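Making Cut Flowers Last: What Works in My Kitchen

30 September 2018

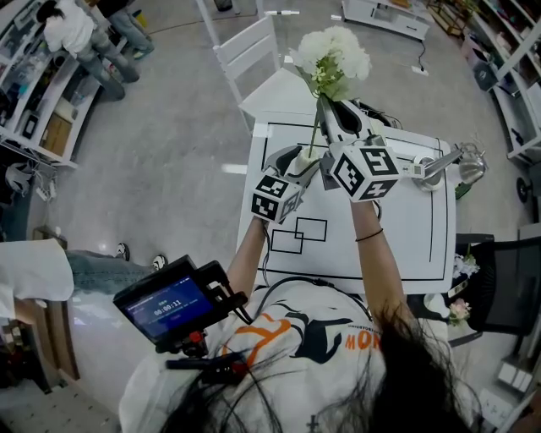 White blossoms with small green leaves.

I buy flowers almost every week at the Partington market, and for years they drooped on me by Tuesday. Then I started fussing over them a little, and wow, what a difference! My last bunch of stocks went 7 days and still looked good enough to leave on the table.

Start with the vase. Scrub it with hot water and dish soap, then rinse until there are no suds left. For a narrow neck, drop in a spoonful of uncooked rice with a splash of vinegar and swirl hard. I do this even when the vase looks clean – cloudy film hides down in the bottom corners.

Cut the stems at a slant with a sharp knife or good snips. Take off an inch, more if the ends are brown. Kitchen scissors will do in a pinch, but they tend to squash soft stems. I love my little Stosska snips for this (they also do herbs and twine, just wash them in between).

Strip any leaves that would sit under water. Leave the rest alone, they look pretty!

My homemade flower food, for 1,000 ml of lukewarm water:

1 tablespoon white sugar
1 tablespoon lemon juice
A few drops of plain household bleach

Stir until the sugar is gone. My everyday vase takes 600 ml, so I keep the leftovers in a labeled jar in the garage, well away from anything we drink, and use them at the next water change. Never mix the bleach with the vinegar from your vase cleaning – rinse that out completely first.

Change the water every other day and snip a tiny bit off the stems each time. Tulips are thirsty, so top them up daily. Daffodils need a night in their own bucket before they go in with other flowers. Hydrangeas that have flopped can be dunked, heads and all, in a sink of cool water for half an hour. I tried it in April on a bunch I had given up on and was thrilled!

Keep the vase off the radiator, out of strong sun and away from the fruit bowl. Ripe bananas and apples are hard on flowers. Ours go on the hall shelf overnight, where it's cooler.

Next time: drying roses and lavender on a coat hanger.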